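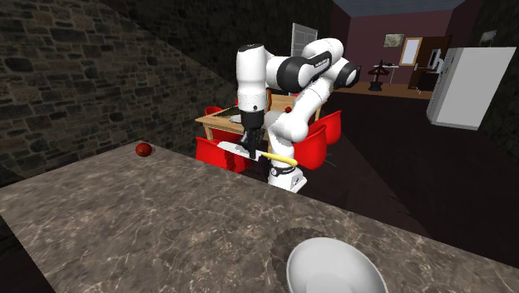

Speaker notes, budget talk, Plerkdale kitchen automation meetup, Jul 30, 2020

Hi everybody, thanks for squeezing me in before lunch! I'm the one who signs the purchase requests at Rekemgate, so if you came for motion planning you want the next room — stay anyway, I brought the spreadsheet.

Start with the question I get most: what does the arm cost? I always answer with another question, which drives people nuts. What's it going to pick up? When we first sat down to plan the kitchen bench I had one line that said "arm" and one line that said "misc." Misc ate us alive. (Pause, let the people who've done this laugh.)

So, simulation first. We spent 192 hours in the simulated kitchen before I let anyone ask for a quote. Knife work is where it paid off. A long handle and a wide blade need more elbow room than you'd think, and you want to learn that while the counter is still free to move. Moving a counter on screen costs me nothing. Moving a stone one costs me two guys and a very annoyed landlord.

Next, grippers. Drirkton quoted us $2320 for the gripper and spare fingers. Don't skip the spare fingers! I cut them from the first draft to look thrifty and Joaquín Benítez put them right back in, in red. He was right and I've told him so, once.

Then the mount. Please, please price the mount. Ask whether your floor is level, ask who drills, ask who pays if they hit something. We had three quotes and only Aidoo's included the install, so the cheapest one on paper came out as the most expensive by the time I'd added it all up. Show the table here, give them a minute to read it.

Stuff people forget, just read it out:
Cabling and a place to put the controller
Training days, and the day's pay that goes with them
Shipping both ways, for repairs
Props. Bowls, fruit, knives. You will buy more fruit than you planned

Timing. Our lead time was 65 days, so if you want hardware in September you're already a bit behind, sorry. Talk to your supplier this week. Ask for the delivery date in writing and ask what happens if they miss it.

How I pitch it upstairs: I split the request into simulation, one bench, then a second bench, and each piece can be turned down without killing the others. Nearly 3 out of every 4 dollars sits in that second bench, and I haven't asked for it yet. I'm waiting on the task list from Joaquín's team.

(If there's time, do the leasing story. If not, skip to questions.)

Spreadsheet is on the sign-in table, take a copy, change my numbers, and email me if you find a mistake in column F.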